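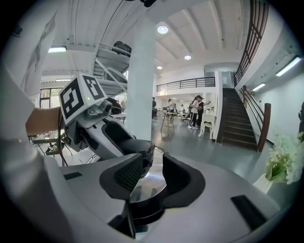

One respondent at Lencho wrote that long sleeves were fine in November but "by the second hour in July I have them pushed up to the elbow, and then they slide down again." Similar remarks came from the Kolau site, mostly about cuffs.

Figure 3. Forearm covered by a white sleeve.

4.2 Sleeve length and comfort

We asked 75 workers at the two sites to rate their work shirts after six weeks of normal wear. Full-length sleeves (Figure 3) were rated lower for heat and higher for protection from dust than sleeves ending at the elbow. The Clokent shirt, with its knitted cuff, was preferred over the Arkura shirt, which closes with a snap. Several workers said the snap pressed on the wrist bone when they leaned on a bench.

Shrinkage may explain part of the difference. The Arkura sleeves lost about 4 percent of their length in the laundry, and workers with long arms complained of this most. We did not measure arm length, so the effect cannot be separated from fit at first issue. Ratings for collar and shoulder did not differ between the shirts and are left out of the analysis below.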